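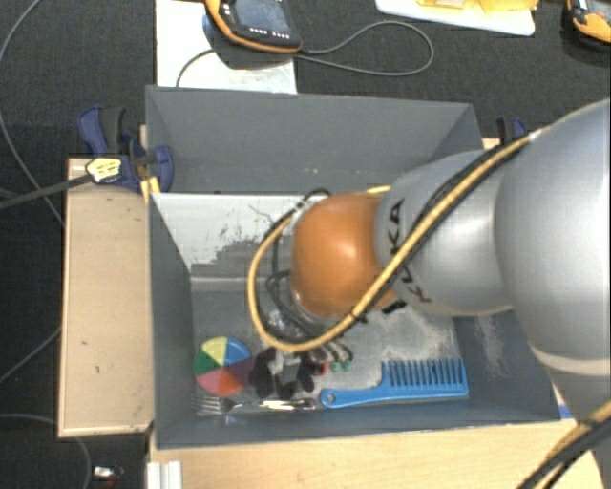 트라타크 영성의 집 소개

트라타크 영성의 집은 가톨릭 전통 안에서 기도와 침묵을 배우고자 하는 사람들을 위한 피정 및 교육 기관입니다. 수도회에 속한 시설은 아니며, 평신도와 수도자가 함께 운영합니다. 신자가 아닌 분도 머무를 수 있고, 세례 여부나 소속 교파를 묻지 않습니다.

시작

이 집은 아닉 코르미에(Annick Cormier) 원장이 자기 집 거실에서 연 작은 성경 읽기 모임에서 출발했습니다. 처음에는 한 달에 한 번 저녁에 모여 복음서 한 대목을 소리 내어 읽고, 말없이 앉아 있다가 헤어졌습니다. 모임이 이어지면서 하룻밤 머물며 기도하고 싶다는 요청이 생겼고, 지금의 자리에 있던 옛 여관 건물을 빌려 첫 피정을 열었습니다. 이후 건물을 사들여 경당과 도서실을 차례로 갖추었습니다.

트라타크라는 이름은 건물 뒤편 골짜기의 이름에서 가져왔습니다. 처음에는 임시로 붙인 이름이었는데 찾아오는 분들이 그렇게 부르기 시작해 그대로 굳어졌습니다.

우리가 따르는 전통

우리 집의 하루는 사막 교부들의 가르침과 서방 수도 전통의 시간 전례를 바탕으로 짜여 있습니다. 한 가지 영성만을 가르치지는 않습니다. 거룩한 독서(렉시오 디비나), 예수 기도, 의식 성찰, 향심 기도를 번갈아 다루며, 참가자는 자기에게 맞는 방식을 택해 계속할 수 있습니다.

침묵은 이 집의 가장 기본적인 규칙입니다. 저녁 9시부터 다음 날 아침 식사가 끝날 때까지 건물 전체가 대침묵을 지킵니다. 낮에는 식당과 현관 옆 응접실에서 이야기를 나눌 수 있습니다. 휴대전화는 객실 안에서만 사용해 주십시오.

하루 일과

오전 6시 30분 아침기도
오전 7시 15분 아침 식사
오전 9시 독서와 강의
정오 낮기도
오후 12시 30분 점심 식사
오후 2시 일 또는 산책
오후 5시 침묵 기도
오후 6시 저녁기도와 저녁 식사
오후 8시 30분 끝기도

개인 피정 중인 분은 일과에 모두 참석하지 않아도 됩니다. 식사 시간만 지켜 주시면 나머지는 각자 정합니다. 오후의 일은 텃밭 가꾸기, 책 정리, 설거지 같은 것으로, 원하는 분만 함께합니다.

프로그램

입문 피정은 2박 일정입니다. 침묵 피정을 해 본 적이 없는 분을 위한 과정으로, 기도 자세와 호흡, 성경 본문을 천천히 읽는 법을 배웁니다. 하루에 한 번 동반자와 면담합니다.

긴 피정은 10일 동안 이어집니다. 입문 피정을 마쳤거나 다른 곳에서 비슷한 경험이 있는 분이 신청할 수 있습니다. 신청서와 함께 현재의 기도 생활을 적은 짧은 글을 보내 주셔야 하며, 면담 후 참가 여부를 알려 드립니다. 심한 우울이나 최근의 사별로 힘든 시간을 보내고 있다면 신청 전에 먼저 전화로 상의해 주십시오.

영적 동반자 양성 과정은 두 해에 걸쳐 진행됩니다. 첫해에는 영성사와 성경, 듣기의 기초를 공부하고, 둘째 해에는 지도자의 감독 아래 실제로 동반을 합니다. 매년 5월에 새 수강생을 받습니다. 과정을 마치면 수료증을 드리지만, 이는 교회의 공식 직무를 부여하는 문서가 아닙니다.

저녁 강좌는 숙박 없이 들을 수 있습니다. 올해는 시편 읽기와 교부 문헌 강독이 열립니다. 교재는 강좌 첫날 나누어 드립니다.

펠티에 도서실

도서실은 장서의 대부분을 기증한 펠티에(Pelletier) 집안의 이름을 땄습니다. 현재 3328권을 갖추고 있으며, 영성 신학과 전례, 성경 주석, 수도원 역사에 관한 책이 많습니다. 이 가운데 946권은 프랑스어 책이고, 나머지는 한국어와 영어, 라틴어로 되어 있습니다. 피정 참가자는 누구나 책을 객실로 가져갈 수 있습니다. 외부 대출은 양성 과정 수강생과 후원 회원에게만 합니다. 오래된 판본은 열람실 안에서만 보실 수 있고, 복사는 하지 않습니다.

경당

경당은 하루 종일 열려 있습니다. 미사는 인근 본당 신부님의 일정에 따라 봉헌되므로 날짜를 현관 게시판에서 확인하시기 바랍니다. 전례 때는 반주 없이 노래합니다. 악보를 읽지 못해도 괜찮으며, 처음 오신 분은 듣기만 하셔도 됩니다.

운영하는 사람들

아닉 코르미에 원장이 전체 프로그램과 양성 과정을 맡고 있습니다. 퀘벡에서 신학을 공부했고, 한국에 온 뒤로 줄곧 피정 지도를 해 왔습니다. 면담은 한국어와 프랑스어로 가능합니다. 그 밖에 상근하는 동반자들과 주방, 객실을 담당하는 직원이 함께 일합니다. 긴 피정 기간에는 외부에서 지도자를 초빙하기도 합니다.

상근자들은 매일 아침기도를 함께 바치고, 한 달에 하루는 집을 닫고 스스로 피정을 합니다. 이날은 전화를 받지 않습니다.

재정

우리 집은 참가비와 후원금으로 운영됩니다. 교구의 정기 지원은 받지 않습니다. 참가비를 내기 어려운 분은 신청할 때 말씀해 주십시오. 사정을 증명하는 서류는 필요하지 않으며, 낼 수 있는 만큼만 내시면 됩니다. 감면에 드는 비용은 플린더(Flinder) 기금에서 충당합니다. 플린더 기금은 초기 참가자들이 모은 돈으로 만들었고, 참가비 감면과 양성 과정 장학금에만 씁니다. 결산 내용은 해마다 소식지에 싣습니다.

협력 기관

스토르노로프(Stornorov) 공동체와는 오래 교류해 왔습니다. 동방 교회의 기도 전통을 따르는 작은 공동체로, 우리 집의 예수 기도 강의는 이곳에서 배운 내용을 바탕으로 합니다. 해마다 한 차례 서로의 집을 방문해 며칠씩 함께 지냅니다.

방문과 신청

피정은 전화나 우편, 홈페이지의 신청서로 예약할 수 있습니다. 예약 없이 오신 분께는 객실을 드리지 못하지만 경당과 정원은 둘러보실 수 있습니다. 객실은 모두 1인실이고 수건과 침구가 준비되어 있습니다. 세면도구와 실내화, 편한 옷을 가져오십시오. 식사는 채식을 기본으로 하며, 알레르기가 있으면 예약할 때 알려 주셔야 합니다.

입실은 오후 3시부터, 퇴실은 오전 11시까지입니다. 저녁 8시 이후에는 현관문을 잠그니 늦게 도착하실 분은 미리 연락해 주십시오.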